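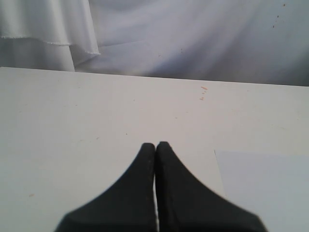 Perrin arm build, shared workshop
Progress report to the Gusitz small grants scheme
2025-11-06
Prepared by Évan Vasseur

Work since the May report has been on the gripper and the wrist camera. The arm is assembled and runs from the bench supply.

The new black fingers are fitted. The first pair bent under load and let go of anything over 60 g. The replacements have a broad base and a rounded tip, and have done 1,000 open and close cycles on the bench without a crack. A narrow gap remains between them when closed, so thin card still slips. I will try a softer pad on the inner faces.

The wrist camera works. The right finger is blurred along its outer edge in its view, and I plan to move the mount before recalibrating.

Spending to date is 700 euros. The wrist motor from Holtitz came three weeks late, which pushed back the lifting tests. They are now the next job, followed by the wiring cover.

I am not asking for more money at this stage. The remaining 60 euros will go on cable and pads.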